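Home | Stories | Archive | Submit | About

Two High

By Vangelis Deligiannis

The arm was named Flindik, after a cat that had belonged to somebody's aunt and had also dropped things.

"Two high is not a tower," said Maricruz Cuevas.

"It's higher than one," said Lefteris.

The Grutham Robotics Club had until six o'clock. At six the judges from the Kouris Prize would come through the door with their clipboards and their interest in young people, and they would expect three blocks, because the entry form, which Lefteris had filled out in January in a confident mood, said three blocks.

Mio Matsuda had the laptop on her knees. She had written most of the code and had stopped speaking to Lefteris except in error messages.

"Run it again," said Lefteris.

"Index out of range," said Mio.

Their coach, Mr. Gkikas, taught geography. He had been given the robotics club the way other people are given a cold, and he had met it with soup and rest. He stood now with his hands behind his back and looked at the blue block on the pink one.

"It's a bit crooked," he said.

"It's within tolerance," said Maricruz.

"Whose?"

She thought about it. "Ours."
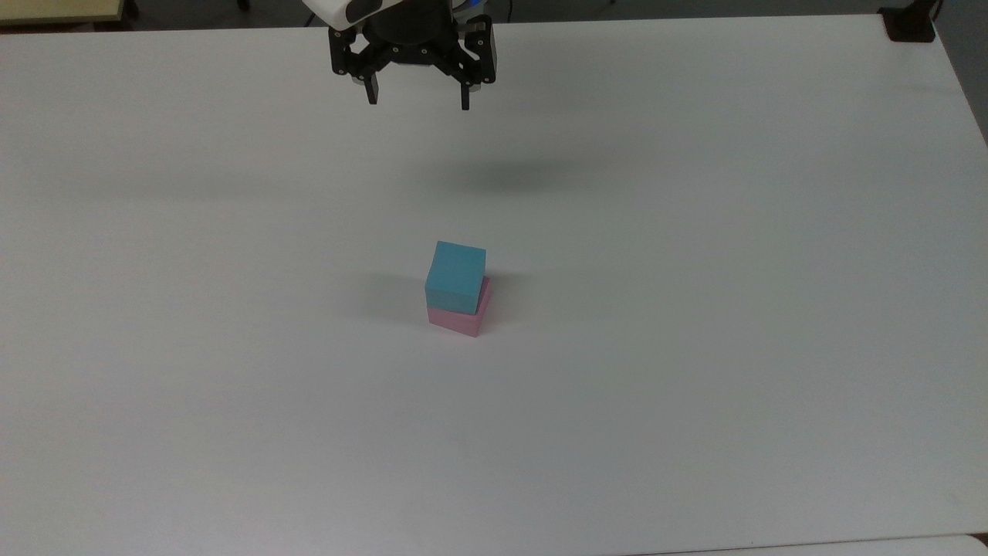
The trouble was the third block. Flindik had been trained on roughly 1,000 attempts, most of them made by Lefteris, who had steered the arm by hand every afternoon while eating chips. Mio had a theory that the arm had learned from him. It did the first part well and the second part well enough, and then it paused, wide open, as if waiting for someone to pass it a napkin.

"It's thinking," said Lefteris.

"It's finished," said Mio. This was her longest sentence to him in a week. "You always stopped at two. I looked at the recordings. You'd stack two and say 'there' and go get a drink."

"Not always."

"There are 2,000 minutes of it, Lefteris."

Mr. Gkikas asked whether the form could be read in some other way. Maricruz got it out. It said the robot would "build a tower of three levels."

"The table's a level," said Mr. Gkikas.

They all looked at him. He had never contributed before, and it seemed rude to argue.

The judges came in at ten past. The tall one bent down and studied the blocks for a long time.

"And the third?" he said.

Lefteris put his hand flat on the table. "There," he said, and went to get a drink.

Comments (3)

wuvura_reader: The geography teacher is my old band teacher. I mean exactly.

Tess P.: Did they win or not??

wuvura_reader: @Tess P. I say third place.

Posted 21st February | Contact us | © the authors | Back to top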